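From: Itzel Tlapale
To: supper-club list
Date: 2019-01-11
Subject: Re: [supper] March dinner - numbers and plates

Jovita, thanks, answering in a rush between two calls so sorry for the mess.

Jovita Cuevas wrote:
> Do we have the hall for March or not? Elvia says Cenach
> wants the deposit now. Also are we renting plates again
> or using our own, the rental bill last time was silly.
> And who is doing the soup.

Hall - yes. Deposit is 142, I paid it this morning, receipt is in the folder. They want the final head count 7 days ahead, no later. Kitchen is ours from noon but the second oven is still broken, so please no dishes that need a long bake.

Plates - vote for our own. The rental was most of what we overspent last year and half of it came back unused. Getsemaní has the wide rimmed white ones, they take soup fine and mains too if you don't pile it on. Place settings I'd keep plain, striped mat, plate, fork on the right, done. Trays for carrying, please bring if you have.
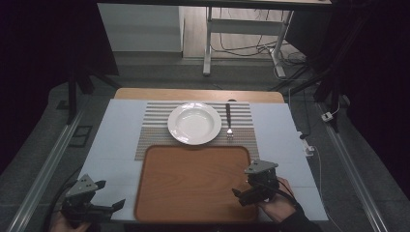

White plate and fork on the striped mat, wooden tray in front.

Soup - Faustino said he'd do it, then said maybe. Faustino, pls say which. If it's the bean one we need two big pots and somebody with a car. My car is out untill the end of the month at least.

Money - we have 2,516 in the account before the deposit. Elvia has the full sheet, ask her not me. I'd like to keep the ticket the same as last year, people grumbled enough then.

Still need 6 people for washing up, since we're not sending dirty plates back to a rental place this time. Two hour shifts. Reply to the list, not to me, I loose track of private ones.

More tonight if I get home at a normal hour.

Itzel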